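FOR IMMEDIATE RELEASE

Flollgate Workshop Members Open Up the Clirier Home Robot Build, Practice Rooms and All

BOKACH, May 21, 2022 - The robot group at Flollgate Shared Workshop is releasing the full set of working files for Clirier, a one-armed robot on wheels that members have been building in the back half of the wood shop. The release covers the drawings for the body shell, the wiring plan, the control code, and the part we get asked about most on open evenings: the simulated rooms where Clirier does nearly all of its practicing.

Everything can be downloaded free of charge through the workshop's project page, and printed copies of the build book will be on the shelf by the front desk at 912 Kaczorowski Street. If you have a laptop and no robot, you can start with the rooms tonight. If you have a garage and a lot of patience, you can start with the body.

What Clirier is

Clirier is meant to do small jobs in an ordinary home. It rolls up to a piece of furniture, opens a drawer, picks up something light, and puts it where it was asked to. That is the whole list for now, and it has kept us very busy!

The project began as a repair. A member brought in a secondhand arm with a dead shoulder joint, and a few of us stayed late to see what was wrong with it. The joint needed a new connector and a good cleaning. Once the arm was moving again it seemed a shame to bolt it to a bench, so we started sketching a base with wheels, and then a shell to go over the base, and by then it had a name and a shelf of its own.

The members who work on it come from all over the shop. There are people who mostly make chairs, people who mostly fix radios, and a couple who had written plenty of code but had never held a file. The shell was shaped by the chair makers, and you can tell, because every edge that a person might brush against has been rounded over and sanded far past what anybody asked for.

Why so much of the work happens on a screen

Our first plan was to test everything on the real arm. We set up a nightstand from the donation pile and had Clirier try to open it. Each try took a long time to set up, and a bad try could bend a finger or pull the handle clean off. (We have a coffee can full of handles.) We also had to share the floor with the table saw crew, who were very kind about it up to a point.

So the group built a simulator setup, using a laptop, a used graphics card and a set of furnished rooms put together on weeknights. The hardware for that side came to $505, paid out of the can at the front desk and two bake sales. The simulated Clirier has the same joint limits as the real one. It has the same reach, and as close as we could get it, the same weight in the same places. When we change the real robot, the rule is that the model gets changed the same night, before the lights go off.

With that in place we could queue up 2,000 practice runs and go home. In the morning a log would be waiting, sorted by what went wrong. Reading the log over coffee has become a favorite part of the project for several of us, and there is now some competition to be the first one in.

The rooms themselves

We wanted rooms that felt lived in. Our earliest one was a gray box with a cube in it, and Clirier got very good at cubes. Then we put it in front of a real dresser with real clutter on top and it had no idea what to do. After that, anyone who worked on a room was asked to leave things lying around in it.

The dresser room is the one most people will want to open first. It has a light wooden dresser with two drawers and small pale handles, a reddish-orange plank floor, and a grey panelled door. An hourglass and a carved wooden figurine stand on the dresser top among a few smaller things, and there are odds and ends on the floor too. The tall, thin figurine is a fine test for planning an arm path, and the hourglass is close behind it.

The picture released today comes from that room, with the robot's own white body and its upturned gripper in view. The room leans hard to one side in it. Views like this are part of what we check: the software has to tell the robot's own parts from the furniture at whatever slant it is given, or it will try to steer around its own body.

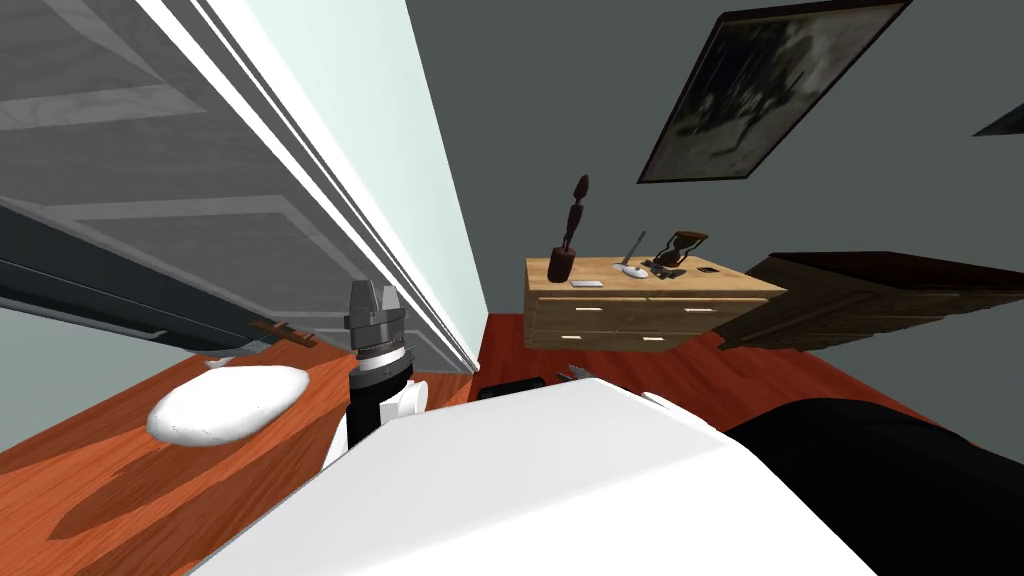

What is in the download

The package is split into four folders, and you don't need all of them.

The first folder has the rooms. Each one opens by itself, with the robot already placed and a short text file that lists the jobs you can try there. Furniture can be moved, swapped or taken out. We kept the names of things simple, so a drawer is called a drawer and a door is called a door.

The second has the robot model and the control code. The code is commented more heavily than a professional would like. We left the comments in, including a few arguments between members about how fast the wrist should turn.

The third has the shop drawings: the shell, the base plate, the battery tray and the arm mount. Measurements are in inches with metric next to them. The shell drawings include the templates we used at the band saw, and they can be printed on ordinary letter paper and taped together.

The fourth is the build book. It runs in the order we wish we had done things, which is a long way from the order we did them in. There is a chapter on wiring with large, clear diagrams, and a chapter called "Before you turn it on" that we ask everybody to read, even if they skip the rest.

Release 2 of the control code is the one included. The earlier release is still on the project page for anyone who started with it, but the new one handles the gripper in a much gentler way and we suggest moving over.

What works and what doesn't yet

In the practice rooms, Clirier does well with drawers that have plain handles. It does less well with knobs, and badly with knobs that sit close to a wall. Picking up flat things, such as a card lying on a tabletop, is still mostly luck. We have tried sliding the card to the edge first, which is how a person would do it, and that looks promising on screen.

The real robot is behind the simulated one, as you would expect. Real drawers stick. Real floors have a dip by the radiator. The wheels pick up sawdust, and we have sewn two different skirts for the base to keep it out, neither of them good. Anyone who has solved this for a shop vacuum or a rolling tool chest, please write to us, we would love to see it!

We would also like to be plain about safety. Clirier is a hobby build. It moves slowly, it has a big stop button on each side, and at the workshop it never runs without two members in the room. The build book asks home builders to follow the same habits. It isn't meant to be left alone with children or pets, or on stairs of any kind.

Open bench nights

The workshop will hold open bench nights for Clirier through the summer, in the back room past the lumber racks. The robot will be out on the floor, the practice rooms will be up on the big monitor, and visitors can take the controls of the simulated arm with a game pad. It is harder than it looks - most of us knocked over the figurine on our first go, and some of us still do.

No experience is needed. Closed shoes are required past the yellow line, and long hair should be tied back if the lathes are running. Kids are welcome with an adult. The back room has a level entrance from the alley, and the parking lot next door is free after business hours.

For people who want to build along, a slower course is planned for September. It will start with the rooms, move on to the model, and get to the band saw in the last few weeks. Members pay nothing beyond their dues, and nonmembers pay for materials. Places will be given out in the order the forms come in.

How to help

We are looking for more rooms. If you can model a kitchen, a laundry corner or a messy hallway, we will gladly put it in the next package with your name on it. We could also use old furniture with working drawers, in any style and any state of repair, dropped off at the alley door. Please leave the handles on.

About Flollgate Shared Workshop

Flollgate Shared Workshop is a member-run space in Bokach with a wood shop, an electronics bench, a sewing corner and a small paint room. Members share tools, storage and a kitchen. Tours are given every open evening, starting at the front desk.

Press contact

Front desk, Flollgate Shared Workshop, 912 Kaczorowski Street, Bokach. Reporters are welcome to visit during any open bench night, and larger copies of the picture in this release are available on request.

###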